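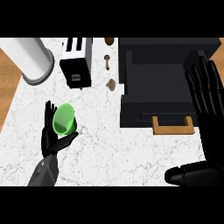
Figure 4. Simulated kitchen counter used in the fault study, seen from above. The left hand holds the green cup; the right hand is open beside the black appliance with the tan handle.

4.3 Unintended release during two-arm tasks

The failure described in this section was first noticed in February, during a routine review of simulated runs with the Tevham controller. In several runs the left hand let go of an object it had been told to keep holding. The release came at the moment the right hand began to close on the appliance handle. No error was raised, and the task monitor continued to report a stable grasp for the rest of the run.

We treat this as a safety matter even though all of the runs took place in simulation. The same controller is intended for use on a physical two-arm platform, where the held object may be a full cup or a glass. A dropped object that the system still believes it is holding is harder to recover from than a drop that is detected, and later motions are planned as if the hand were occupied.

To study the fault, we prepared 451 runs on the counter layout shown in Figure 4. Each run starts with the cup already in the left hand. The right arm then moves to the handle, closes its fingers, and pulls. The toaster and the other items on the counter are not touched as part of the task, but they remain in the collision model, and the right arm must plan its approach with them in place. Starting positions of both wrists were varied within fixed limits, and the friction between fingers and cup was set to one of four values.

The cup was released early in 50 runs. We had expected these to cluster at the lowest friction value, which would have suggested ordinary slipping. They did not. Releases were spread evenly across the friction settings, and in every case the finger joints of the left hand had been commanded to open. The hand was following an instruction.

The instruction was traced to the grasp scheduler, a module taken over from the earlier single-arm system, Prernis. In that system a new grasp request always replaced the old one, as there was only one hand to serve. When the module was extended to two arms, each request was given a label for the hand it belonged to. The label was read correctly when a grasp began. It was not read when the scheduler cleared old requests, so a new request for the right hand could clear the active request for the left. Whether this occurred depended on timing: the clearing step ran only if the new request arrived within 300 milliseconds of a scheduled update to the force targets.

The monitor failed for a separate reason. It judged a grasp to be stable from the last force reading linked to an active request. Once the request had been cleared, no further readings were linked to it, and the last good value was kept without an age limit. Mio Sugiyama, who carried out the trace, found that the stored value could remain in use until the end of the run — long after the cup had left the hand.

Two changes were made. The clearing step now checks the hand label before removing a request, and the monitor reports an unknown state when a force reading is out of date. The full set of runs was then repeated with the same starting positions and friction values. No early release was recorded. The unknown state was reported in four runs, all during fast wrist turns, and in each of them the cup was still held.

These results do not show that the controller is safe for physical use. The simulated contact model is simple, and the Kaneko hand model used here has no delay between a joint command and the resulting motion. A delay of that kind could bring back a timing fault in another form. For this reason the Trumness hardware trials will begin with empty, unbreakable cups, and the right arm will be held at reduced speed whenever the left hand has an active grasp.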